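Fosell has never been a practice in a hurry, which makes the past 12 months all the more thrilling to watch. The small studio has finished a library at Puverwood, and it's a beauty: one long room under a folded zinc roof, with daylight dropping in from the north along its whole length.

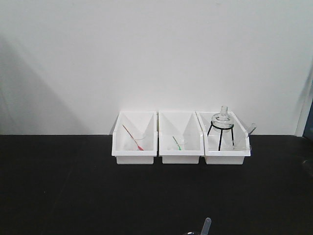 How big is the new building?

The floor area is 619 square metres, a good deal of it given over to a reading room that looks straight out to the creek.

Fosell kept the old brick hall next door and tucked the children's section inside it, rafters and all. I went back three times just to sit there (the window seats are deep enough to lie down in!) and each time the colour of the brick had shifted with the afternoon. The joinery, by Salgado, is superb, right down to the little timber lips on the shelves.
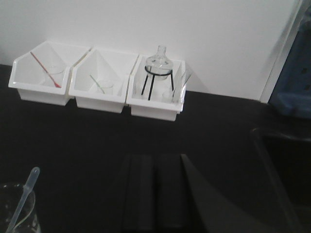
Marion Laing wrote to us after her first visit that she still misses the old front steps, but that the new ramp through the garden is the nicest way she's ever walked into a library.

Next for the studio is Gomamia, a ferry terminal on a much windier site. Work starts in October.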